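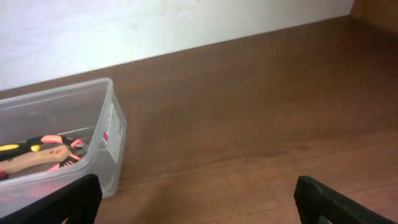
Rostislav Ondrejka wrote in to say that the bead along his tub let go in February, less than a year after he laid it, and that he had followed the cartridge instructions to the letter. He had put the new silicone over a thin film of the old. Fresh silicone does not bond reliably to cured silicone, and most failed tub joints begin with residue of this kind. The procedure below deals mainly with removal for that reason. Laying the bead is the shorter part of the work.

Replacing the silicone joint around a bathtub

Scope

These instructions cover the joint between an acrylic or enameled steel tub and a wall finished in glazed ceramic tile. They do not cover natural stone, which can be stained by some sealants and by most solvents. They do not cover joints wider than 3/8 inch. A joint that wide needs backer rod and should be looked at for movement in the tub supports first.

The tub used for working out these notes is in the Gajdoš building in Faltcombe, second-floor bathroom. Total joint length is 161 inches, counting both vertical corners up to the first full tile course and the short return at the apron.

Tools and materials

Plastic scraper or plastic razor blades
Utility knife with new blades
Needle-nose pliers
Silicone remover, gel type
Isopropyl alcohol
White cotton rags or lint-free paper towels
Stiff nylon brush
Painter's tape
Caulking gun with a pressure release
Sanitary-grade silicone, neutral cure
Finishing tool with interchangeable profiles

Do not use steel blades on acrylic. On enamel a steel blade can be used nearly flat, but it leaves gray metal marks if it is tilted. On tile it is acceptable. Plastic blades dull quickly and should be turned or replaced when they start to ride over the silicone.

Step 1. Identify the old sealant

Press a fingernail into the bead. Silicone is rubbery and springs back. Acrylic latex caulk is firmer, often chalky at the edges, and crumbles when picked. The distinction affects the choice of remover. Gel sold for silicone has little effect on latex, and the water-based products sold for latex do nothing to silicone. Where a previous owner has layered one over the other, treat the top layer first and then test again.

Step 2. Cut the bead

Hold the knife at a low angle against the tile and cut along the upper edge of the bead for its full length. Repeat along the lower edge, keeping the blade on the silicone and off the tub. Two shallow passes are better than one deep one. At the corners, stop short and cut in from both directions.

Lift one end and pull slowly at a shallow angle. Sound silicone will come away in long strips. When a strip tears, grip the stub with the pliers as close to the joint as possible and continue. Needle-nose pliers are the right type here; the jaws of slip-joint pliers are too thick to reach into the gap.

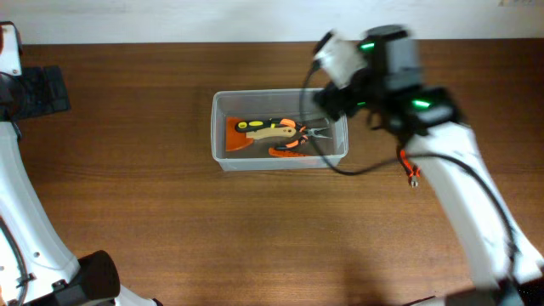

Pliers and an orange scraper blade in a translucent bin.

Step 3. Remove the residue

After the strips are out, a film remains on both faces of the joint. It is difficult to see and easy to feel. Run a dry fingertip along the tile, then along the tub. Clean glaze and clean acrylic are slick. Silicone film drags.

Apply the gel in a continuous layer and leave it for the time given on the label. The Famer gel used on the Gajdoš tub had softened the film by the end of the stated period, but the thicker deposits in the corners needed a second coat. Check the label for acrylic compatibility before the gel goes anywhere near the tub, and test a spot behind the faucet line if there is any doubt.

Push the softened material off with the plastic scraper, working in one direction. Wipe the blade on a rag after every stroke. Material left on the blade is simply moved to the next section of joint. Use the nylon brush for grout lines that meet the joint.

Rinse off the gel with water if the label calls for it. Repeat the fingertip test. Repeat the gel if the test fails at any point.

Step 4. Check behind the joint

With the gap open, look for the following conditions.

Dark staining on the edge of the backer board. Surface mildew wipes off with a bleach solution. Staining that stays should be probed with an awl. If the board is soft, stop. The tile above it has to come off, and no sealant will correct the problem.

Grout in the joint. Grout between tub and tile will crack as the tub moves under load, and the crack will carry up through the silicone. Rake it out to the full depth of the tile.

Movement. Stand in the tub and shift weight from one end to the other while a second person watches the gap. Visible opening and closing of more than a hair indicates that the tub is poorly supported.

Never combine bleach with alcohol or with any remover still on the surface. Rinse thoroughly between products and keep the fan running.

Step 5. Dry the joint

Moisture behind the bead is the second common cause of failure. Leave the joint open overnight with the bathroom door open and the fan on. Tape over the shower control so that it is not used out of habit. Kristýna Vondráček, who manages the Tolleddale units, leaves hers open for two nights in winter, and there is no disadvantage to the longer period apart from the lost use of the tub.

Immediately before sealing, wipe both faces with isopropyl alcohol on a white rag. Continue with fresh sections of rag until nothing comes off on it. Allow the alcohol to evaporate.

Step 6. Load the tub

Fill the tub with water to just below the overflow. A full tub sits slightly lower than an empty one, and a bead laid with the tub empty is stretched each time somebody takes a bath. Keep the water in until the silicone has cured. Avoid splashing while filling, and dry the joint again with a clean towel if any water reaches it.

Step 7. Tape and seal

Run one line of painter's tape on the tile and one on the tub, each 1/8 inch back from the gap. Press the inner edges down firmly.

Cut the nozzle at 45 degrees with an opening slightly smaller than the gap. Begin in a corner and push the gun forward at a steady rate so that the silicone is forced into the joint. Complete one wall before starting the next. Release the pressure at every stop.

Tool the bead in a single pass per wall. Going back over silicone that has started to skin will pull it into ridges. Remove the tape at once, drawing it away from the bead at a low angle.

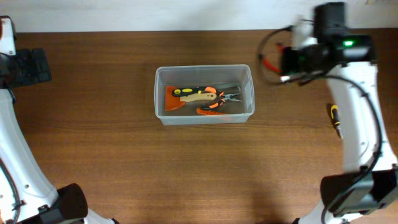 Should the tooling be done with soapy water?
Soapy water should be kept out of the joint until the bead is fully in place. Used sparingly on the finishing tool it does no harm, but if it runs ahead of the tool onto uncovered tile or acrylic, the silicone will not stick there. With tape on both sides and the correct profile, a dry tool is usually sufficient.

Step 8. Cure

Follow the cure time on the cartridge, counted from the last wall finished. Cold rooms and very dry air both slow the process. Drain the tub only when that time has passed. The cut end of the nozzle is not a useful indicator, as the silicone inside it cures much later than the bead.

Cleanup

Let waste silicone harden on the rags before putting them in the trash. Cured silicone peels off plastic blades by hand. Wipe the plier jaws with alcohol and put one drop of light oil on the pivot.

Revised November 12, 2022: gel compatibility note added to Step 3.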